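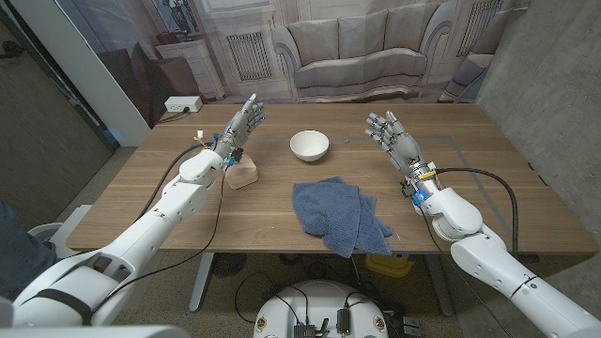 3.2 Everyday words for the parts of the hand

The Busbridge word lists were a delight to work with. Korkor Addo collected them in August from 728 speakers, most of them living in Clirnport, and they hold far more variety than the old Umali survey led us to expect. Almost everyone had a ready word for the thumb. The knuckles were another matter: older speakers often had 2 words, one for the row across the back of the hand and one for the smaller joints, and they cared a great deal about the difference! 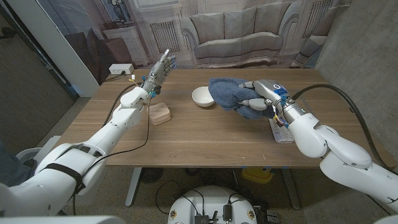
Younger speakers mostly used a single word for both, though several remembered a grandparent who would have corrected them. We coded these remembered forms separately (see Section 4), which brought the number of usable answers to about 4000.

Figure 3. The back of a hand, with the thumb and four fingers.

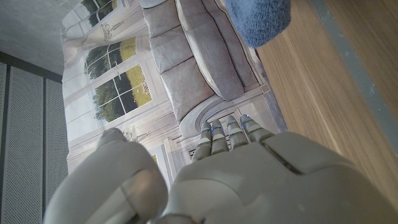 The little finger gave us the richest set by far. Many of its names come from nursery rhymes, and some rhymes survive in Clirnport only as a finger name, with the verse itself long gone. We found the same pattern in the Grostidari recordings, where a pet name for the little finger also means the youngest child in a family.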